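Packing the School Bag
By Hajnalka Antal, for the Gavport family newsletter

School starts again in August, and plenty of bags are coming out of closets. A bag that sat all summer needs a few minutes of care before it gets packed.

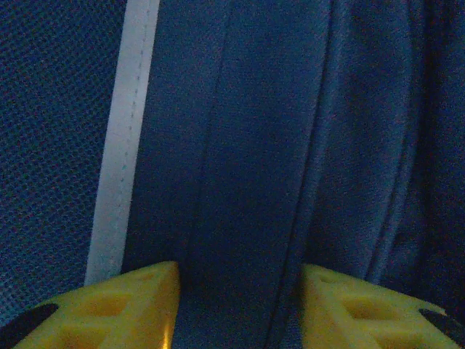
Empty every pocket first and shake the crumbs out over a sink. Wipe the outside with a damp cloth and a little dish soap, then let it air dry. Blue cloth like this hides ink pretty well, so check it under a bright light. Treat any marks before you wash the rest.

Books go in first, flat against the back panel. The lunch box sits on top, and snacks go in last so they don't get crushed.

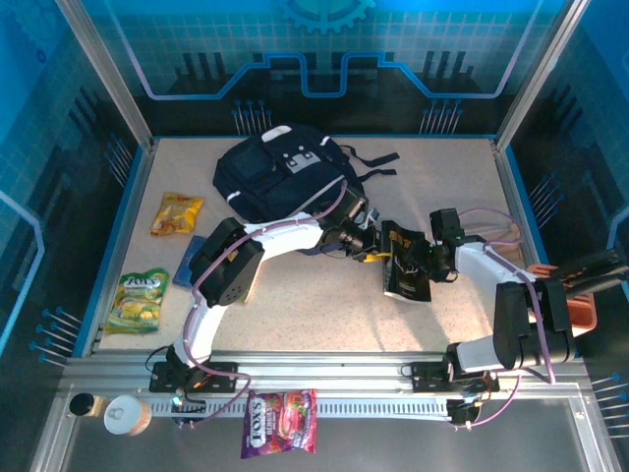 Reading time: 2 minutes

Small packets of candy or chips do best in a side pocket. On a navy bag with black straps, a bright key tag makes it easier to pick out on a crowded hook. Write the name inside and leave it off the outside. The Dokura shop on the square sells iron-on labels, and Sárközi will sew them in for 5 dollars.

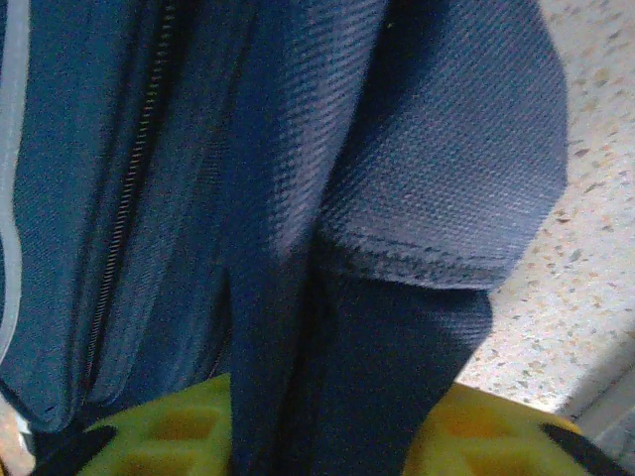
What should I do about a zipper that sticks?
Rub a plain candle or a bar of soap along the teeth on both sides, then run the pull back and forth a few times. Brush off any extra wax with an old toothbrush.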